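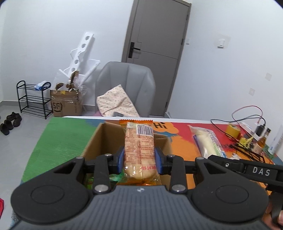
Put the heavy things in first and the bread last, Bethel Bogale keeps telling me, and I would do that if there were anything heavy in the box. There isn't. It's all wrapped bread rolls, soft cakes in plastic and a few snack packages in shiny plastic bags. Everything is light and everything squashes.

I'm packing snack boxes to mail to students from Festurmont who are away at school. They are plain brown cardboard boxes, open top. Each one gets the same mix: long rolls sealed one to a wrapper, one or two of the long pale cakes, and whatever bagged snacks we have. The rolls and cakes come from the Chinese grocery and most of the small print is in Chinese, which I can't read, so I can't tell you much about storage instructions beyond what the cashier told me.

The first boxes went out in March and came back as complaints. Mostly flat rolls. One cake had split its wrapper down the seam and there were crumbs through the whole box. The boxes themselves looked fine, no dents that anyone mentioned.

What I've tried at home since then:

- Rolls lying flat in layers, cakes on top. The bottom rolls came out thin after a couple of days on a shelf, and that was without anybody throwing the box.
- Rolls lying flat, cakes at the bottom. Worse for the cakes.
- Rolls standing up on end, packed side by side. They looked good when I opened the box, but they lean when there's a gap, and the seals at the ends get bent over.

So my questions. Should wrapped rolls stand up or lie down? Where does the long cake go if it's longer than the box is deep? And is it worth filling the gaps with paper, or does the paper just press on things?

I have 90 of these to do and I'd like to settle on one way before I start. The limit I've been given for postage is 5 pounds a box, and we're never near it, so weight isn't the problem. Space is.

I'm working on the kids' painted table in the church hall, if that matters to anybody. It's low, and I'd take advice on that too.

Antonina Semeniuk
posted November 30, 2025

---

**Jemal**

Stand them up. I packed for a bakery outlet for 4 years and we stood anything in a sealed sleeve wrapper if it was longer than it was wide. A roll on its end carries only itself. A roll on its side carries every roll above it, and soft white bread doesn't come back once it's been pressed for a day or two.

The catch is what you already found. Standing only works if the row is full. If there's slack they lean, and once they lean the one at the end is taking the push from all of them. Fix that first and I think most of your trouble goes away.

How I would do it with your mix:

1. Tape the bottom of the box and square it up. A box that has been folded into a slant will push the whole load to one side. Press the walls in and out a few times until they stay upright.
2. Put one sheet of crumpled paper on the bottom. One. It's there to give the ends of the rolls something softer than cardboard to sit on.
3. Start with the bagged snacks, in a corner. Puffy bags make a good cushion and they can be moved around later to take up slack.
4. Stand the rolls in a row along the back wall, wide faces against each other. Hold each one by its two sides, about the middle, and lower it straight down. Don't hold it by the seal at the top. Those crimped seals will open if you pull on them at an angle, and then you've got stale bread in there with good bread.
5. Second row in front of the first, if it fits without forcing.
6. The snack bags go in whatever space is left.
7. Cake last.

About the seals. Some wrappers have a stiff zigzag edge that sticks up past the bread. Fold it over toward the back of the roll, gently, so the flap doesn't catch on the box lid. It doesn't hurt the seal to bend it along its whole width. What hurts it is a corner being bent on its own.

On the long cake: lay it across the top of the standing rolls, flat. It's light enough. If it's longer than the box, you have the wrong box for it, and no amount of packing will fix that. Corner to corner will get you a bit more length, so try that before you give up on it.

Do a drop test before you do all of them. Pack one, tape it, drop it from the height of the table you're working on, once flat and once on a corner. Open it. If the rolls are still upright you're done testing.

> **Antonina Semeniuk:** Thank you. Corner to corner works for the cake, with very little to spare. Should the cake lie with the printed side up or down? The tray part seems to be on one side only.

> **Jemal:** If there's a tray, tray down. If there isn't one, it doesn't matter, put the print up so they can see what it is.

---

**Grorton**

I would get a different box. You can get tall narrow ones. Also maybe just send money or a gift card, bread is cheap where they are too.

> **Antonina Semeniuk:** The boxes were donated, so it's these boxes. And they asked for these rolls. Thanks though.

> **Grorton:** OK then ignore the first part.

---

**Bethel Bogale**

I'm the one who said bread last, and I still pack groceries that way, but I agree it doesn't help you if the box is all bread and cake. Jemal's order is good. I'd change a few things.

I don't like paper on the bottom. In a shallow box it lifts everything, and then the cake ends up touching the flaps. When you close the flaps they press on the cake, you tape it down, and now the cake is being pressed for the whole trip. I think that's how the one in March split. Look at where the top of your rolls comes to when they're standing. You want a finger's width between the cake and the closed flaps. If you haven't got it with paper, leave the paper out.

Fill the sides, though. Side gaps are what let things move. I use the plain brown packing paper from Bistum, which comes as a pad of 200 sheets, and I fold a sheet into a flat strip and slide it down between the last roll and the wall. A folded strip pushes evenly along the roll. A crumpled ball pushes in one spot and leaves a dent in it. Newspaper is fine too if you don't mind ink on the wrappers.

The other thing is air. Those single wrappers have some air in them, and if you squeeze a row tight enough to stop it moving, you're pressing on all that air, and something has to give. It's usually the end seal. The row should be snug enough that you can tip the box a little and nothing slides, and loose enough that you can pull one roll out of the middle without the others coming with it. That's the test I would use, and you can do it on every box in a second or two.

Don't write on the wrappers with a marker either. I saw somebody do that for the names. It comes off on the next wrapper. Write on the inside of a flap.

Dates: you can't read the text but you can read a date. Look near the barcode or on the back seam, and check whether it's a made-on date or a best-by date. On a lot of imported bread it's the made-on date, and the number of days it keeps is printed somewhere else. That trips people up, they see a date that's already gone by and throw out good rolls. Ask the cashier to show you once which line is which. Then sort them before you start, oldest ones going to whoever lives closest.

The table. If it's the low one, put the box on something. I packed at a low table one afternoon and I was sore until the middle of the week. Another box turned upside down is enough, as long as it doesn't wobble. You also want to be looking down into the box when you lower a roll in, with the light over your shoulder. The wrappers are shiny and with a lamp in front of you it's hard to see whether you've caught a corner.

And keep the cakes off to one side, on the right if you're right-handed, with nothing stacked on them while they wait. A good number of cakes get squashed before they're ever packed.

> **Jemal:** Agree on leaving the bottom paper out if the box is shallow. I was picturing a deeper one.

> **Antonina Semeniuk:** It's on the shallow side. I did one box tonight with no bottom paper, rolls standing, folded strips down two sides, bags in the corner, cake across the top from corner to corner. Tipped it both ways and nothing slid. I dropped it once flat and once on the corner like Jemal said. One roll at the end has a crease in it, the others are the same as when they went in. The cake is fine.

> **Bethel Bogale:** Which end was the crease at, the wall side or the bag side?

> **Antonina Semeniuk:** The bag side. I'll put a strip there too.

> **Bethel Bogale:** Yes, or turn the bag so its flat face is against the roll. The seam on those bags is stiff.

> **Antonina Semeniuk:** Turned the bag and did the corner drop again with a new roll. No crease. I'm going to pack the rest this way. The made-on date is the one by the barcode on the rolls I bought, I asked. The cakes have it on the end.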